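Kurnow sheet-metal bin, 7 weeks of use

Reviewed by Ebbe Westerberg

I bought this bin in September from the Drurodton shop in Gisside. It cost me 56 dollars, and delivery took until the Monday after. Before this I had a plastic tub from Wikström, which got a split in one corner during the first winter.

The Kurnow is plain grey metal and it comes in one piece, so there is nothing to assemble. I use it for small things which have no other home: hair things, toys, odd bits of plastic. What I like most is that I can see everything from above. Bright colours show up very well against the grey, and my old tub was dark blue inside, so a blue brush was always lost in it.

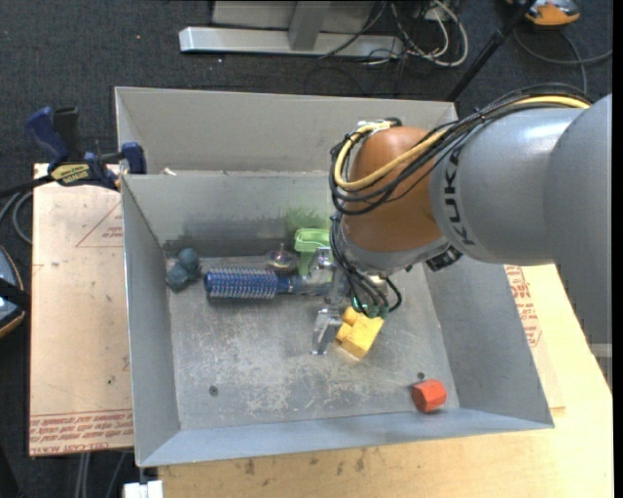 Hairbrush, yellow block and the other small things on the bin floor.

The floor is flat and easy to wipe with a cloth. A long brush can lie on its side without bending the bristles. The walls keep round objects in, also when I carry the bin to another room.

Now the less good parts. It is noisy. If you drop a hard toy into it, the whole house hears. I have put a piece of felt under it, and this helps a little. It has no handles either, and with 26 centimetres of depth I must bend more than I would like.

I give it four stars of five. I would buy the same one again, but I would ask first if they have it with handles.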